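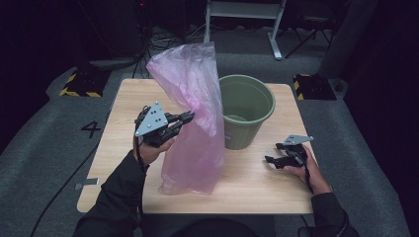

Progress report: Bins and Liners, Estdale reuse program
Prepared by Rory Dunbar for Yaowalak Wiriya, Komeck Fund
29th November

Dear Yaowalak,

The bins part of the grant is moving along faster than I dared hope in July, and I'm very happy with where it stands! Your money has gone into the least glamorous items in any building (a bucket and a thin plastic bag), and people have really taken to them. We have placed 48 small bins so far out of the 90 in the plan, and the rest are on the shelf at our Vuvon Street store waiting for their labels.

Where things stand

Every desk cluster on the ground floor at Estdale now has its own bucket with a liner in it. The upstairs rooms come next. We chose plain buckets over proper wastebaskets in the end, partly on price and partly for the shape, and they rinse out in any sink. The Vuorinen building asked to join after seeing ours, so I have moved a few from the upstairs allotment to get them started. I hope that's all right with you. The total stays the same.

Liners

I ordered 300 liners for the trial and we've used around half. They are very light bags, which saves plastic, and they cling to themselves when you try to open one (rub the top edge between your fingers and it comes apart much more easily). Fitting is the part that takes practice. Most people drop the bag in and hope, and then the first banana peel drags the whole thing down inside. Our way is to open the bag fully, lay it over the top of the bucket, bring the edge down over the outside all the way around, and only then push the middle in. It takes a few seconds longer and the liner stays put!

We practice on a table, where you can get at the bucket from every side without stooping. The bag goes over the rim in one loose, crinkly heap to begin with, with a lot more of it on one side than the other, and the job is to even that out. I've come to enjoy it, strange as that sounds. 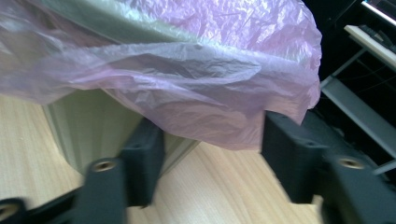

What we changed

The first instruction card had far too many words on it. The new one has 3 short lines and a drawing, and it's taped inside the supply closet door. We also stopped double-lining. Some of the evening crew were putting two bags in each bucket out of habit, and once we talked it over they were glad to drop it.

Still to do

Labels for the remaining bins, then the upstairs rooms. I'd also love to try a slightly smaller liner, as there is plenty of spare film hanging over the side with the current size. Could we talk about moving a little of the printing money across for that? I can send the supplier's price list whenever suits you.

With many thanks,
Rory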